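Section 4: Fitting and setting up the Brullik towbar control module

4.1 Before you start

This section covers the dedicated 13-pin wiring kit for the Flistholm estate and van. It does not cover the mechanical fitting of the towbar, which must be complete and torqued before the electrics are connected. Vehicles with the factory towing preparation need only steps 1 to 6 and step 11.

Read all the steps once before removing any trim. Allow the engine bay to cool. Check that the radio code is to hand, as some older head units ask for it once the battery has been reconnected.

CAUTION: Disconnect the negative battery terminal and wait at least 11 minutes before unplugging any control unit. The body computer stays awake for some time after the ignition is switched off.

4.2 Fitting the module

1. Open the tailgate and lock the latch with a screwdriver so that the boot light goes out.
2. Disconnect the negative battery terminal.
3. Remove the boot floor, the sill trim and the left-hand side panel. The side panel is held by four clips and one screw behind the lashing eye.
4. Feed the socket end of the loom through the rubber grommet in the rear panel. Seal the grommet with the paste supplied.
5. Connect the 13-pin socket and fix it to the towbar plate. Leave enough slack for a detachable neck to swing clear.
6. Plug the loom into the grey connector behind the left-hand lamp.
7. Run the supply cable forward under the sill trim to the fuse box. Keep it clear of the seat belt reel.
8. Insert the two fuses supplied. Do not fit higher ratings.
9. Join the data pair to the vehicle network at the point shown on the wiring sheet. Orange/green goes to orange/green, and orange/brown to orange/brown.
10. Fix the module to the inner wing with the adhesive pad. The plug must face down.
11. Reconnect the battery and code the vehicle as set out in 4.3.

NOTE: On vans built before September 2016 the grey connector is taped to the main loom, 600 mm forward of the lamp.

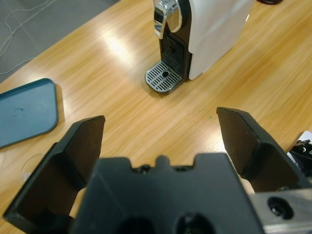
Can the car be driven before the module has been coded?
Trailer lights and indicators will work on most models, but the parking sensors will stay on and trailer stability control will be off, so do not tow until coding is complete.

4.3 Coding

Connect a Nwosu diagnostic tool, or any tool with access to the gateway, and switch on the ignition. Connect a battery charger if the work is likely to take long. Add the trailer module to the installation list, then enter value 156 for a fixed neck or 388 for a detachable neck. Clear all stored faults, switch off the ignition, lock the car and leave it until the network goes to sleep.

If the tool reports "module not found", check the data pair first. Crossed wires are the usual cause. If the wires are correct, check both fuses.

4.4 Function test

Use a trailer or a test board with real bulbs. Boards fitted only with LEDs may not be detected unless they carry load resistors.

Check side lights, indicators, brake lights, fog lamp and reversing lamp in turn. The rear fog lamp on the car must go out when a trailer is connected. The rear parking sensors must switch off when reverse is selected.

CAUTION: Do not test the socket with a probe lamp. The outputs are monitored and may shut down.

Refit the trim in reverse order. Keep the wiring sheet with the vehicle handbook.

Revised 13 February 2021. Checked by Babatunde Oyewole, Bivden Technical Publications.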